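Skidholm Bench Cell: Set-up Guide
Section 2. Planning and budgeting before you order

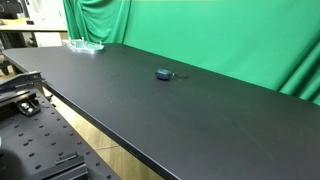

Read this section before you fill in the order form. Most of the extra cost on a first cell comes from items left off the first order, and they are slow to add later.

2.1 Measure the room

1. Choose the wall the bench will stand against and measure the clear length.
2. Add 80 cm on the operator's side for access to the base of the arm.
3. Check that the mounting plate can be set lower than the tabletop. If your floor is uneven, order the adjustable feet (part 591).
4. Mark the nearest socket and network point on your plan.

Note: The mounting plate and the tabletop are separate items and are priced separately. Ordering one does not include the other.

2.2 Choose the surface and backdrop

5. Pick a matt tabletop. Gloss tops cost the same but give the camera trouble under ceiling lights.
6. Decide whether you need a plain coloured backdrop. Cloth is the cheapest choice and can be taken down for washing. Allow enough width for it to reach past both ends of the working area.
7. Budget for a second cloth if the cell will run every day.

Caution: Keep loose cloth outside the reach of the arm. Set the reach limit in software before the first powered move (see Section 5).

2.3 List the small parts

8. Write down every bracket, clamp and rail you expect to bolt to the plate, with the screw size for each. Plates are supplied with either metric or inch threads and cannot be exchanged once used.
9. Add the objects the arm will handle. Include a few awkward ones – clear plastic, dark items, anything with a cord or strap – as these decide which gripper you need.
10. Ask for a gripper trial if more than a few of your objects are transparent.

2.4 Set the budget

11. Enter the arm, gripper, plate, tabletop and controller as fixed costs.
12. Add 14 per cent for fixings, cables and spare fingertips.
13. Add one day of installation. Sites outside Mavville also pay travel.
14. Send the finished sheet to Veronica Filip at Partanen for checking. Quotes are held for 23 working days.

Note: Service cover starts on the day of delivery. If your room will not be ready, ask Ilari Suominen to hold the shipment at the Jorkatberg store.

Prices last checked Oct 25, 2021. Continue to Section 3, Unpacking.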